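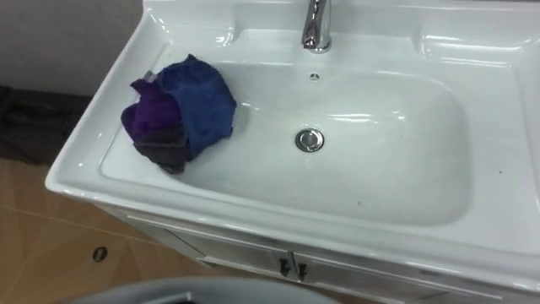 ¿Qué diferencia hay entre emular y reimplementar una consola antigua?
Emular es imitar el hardware por software, instrucción a instrucción. Reimplementar es reescribir el juego para otra máquina, con código nuevo. Lo segundo cuesta mas horas y suele ir más fluido.

Tema 2. Reediciones de consolas clásicas (apuntes de clase, jueves)

Caso de trabajo: Usine, consola pequeña con juegos precargados. Emulador propio, llamado Procházka. Catálogo: 44 juegos. De esos, 2 reimplementados, el resto emulados.

Puntos que entran:
- Latencia de entrada. Mando + emulador + televisor, se suma todo. En Gunport (disparos, scroll lateral) se nota enseguida. En los de rol casi nada.
- 50 Hz / 60 Hz. Las versiones europeas iban más lentas. Ojo con qué ROM se elige, la música también cambia de velocidad.
- Licencias. Tener la marca de la consola no da derecho a los juegos. Las canciones van por otro contrato. Plumevthorpe se quedó fuera del catálogo por dos temas musicales.
- Guardado. Memoria de la partida original frente a estado completo de la máquina. No confundir, el año pasado cayó en el exámen.
- Filtros de imagen: líneas de barrido, suavizado, relación 4:3. Estirar a 16:9 no es un filtro.

Práctica: medir la latencia en Gunport con la plantilla de siempre. Ejemplo resuelto: 186 ms en total, quitando el modo de procesado de la tele baja bastante. Apuntar modelo de pantalla y modo de imagen, sin eso no se corrige.

Lectura: capítulo de conservación, hasta el apartado de soportes ópticos. Lo de cartuchos con pila queda para el próximo dia.

Entrega antes de las 18:00, un solo archivo por pareja.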